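Decanting (dry goods)

From the Stornemier Household Reference

Decanting, in household use, is the transfer of a dry food from its retail packaging to a storage container. The foods most often decanted are sugar, salt, flour, rice, dried beans and ground spices. The word is borrowed from the handling of wine, where it means pouring a liquid off its sediment, but no sediment is involved in the dry form and the two practices share little beyond the name.

Contents
1 Purpose
2 Containers
3 Procedure
4 Labeling
5 Caking
6 Retail packaging
7 See also

Purpose

Flexible pouches and paper bags are made for transport and sale. Once cut open they close poorly, and a partly used pouch tends to fold over on itself and spill. A rigid jar stands upright at any fill level, takes a spoon or a measuring cup, and keeps out ants and pantry moths if the lid fits well. Moisture control is the other main purpose. Salt and sugar both take up water from humid air, and fine powders do so faster than coarse crystals of the same substance.

Decanting does not lengthen the life of a food that was already stale or damp when it was moved.

Containers

Clear glass with a screw lid is the common choice for powders and small crystals. Glass does not hold odors, can be washed at high temperature, and shows how much is left. Plastic tubs are lighter and survive a fall, but many scratch and some pick up the smell of spices. Ceramic crocks with loose lids are traditional for salt in dry regions and perform badly elsewhere.

The mouth of the jar matters more than its height. A narrow mouth needs a funnel, and fine sugar will often bridge in the neck of the funnel and stop flowing until it is tapped. The Lenville pattern jar, a straight-sided type with a wide opening, was drawn up with this problem in mind - its mouth is nearly the full width of the body.

Procedure

The jar is washed and dried completely, including the threads of the lid. Old contents are used up or tipped out first, and fresh stock is not poured on top of old. The pouch is cut straight across one top corner for fine powders, or along the whole top edge for coarse goods. Pouring is done low and slowly, with the lip of the pouch inside the mouth of the jar, which limits dust. The fill stops short of the rim so that a spoon can enter without pushing the contents out. Powder on the rim is wiped off before the lid goes on, as grains in the threads keep it from seating.

Settling is normal. A jar of powdered sugar may drop noticeably after a few days on the shelf, and can be topped up from the same pouch.

Labeling

White powders are easily confused. Sugar, salt, baking soda and cornstarch look much alike through glass, and a label giving the name of the food and the date of opening is standard practice. In his pantry manual, Åsmund Ekström recommends labeling the body of the jar and leaving the lid bare, on the grounds that lids are swapped during washing. The manual also advises keeping the panel cut from the pouch, with its nutrition table and lot number, until the jar is empty.

Caking

Caked sugar or salt is usually sound and can be broken up with a fork or passed through a sieve. A few grains of dry rice are sometimes added to salt to slow caking. The Cabrera method places a small cloth bag of rice under the lid instead, so that the grains stay out of the food.

Retail packaging

Printed matter on a dry goods pouch commonly includes a nutrition table, a barcode and, on many recent packs, a QR code. Plastic pouches keep their contents well while sealed and need no decanting before they are opened. 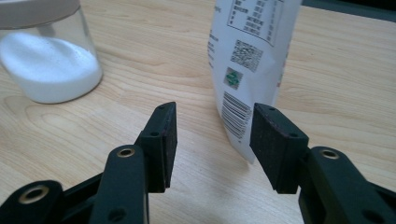
See also

Canister set
Pantry moth
Salt cellar
Mutilden closure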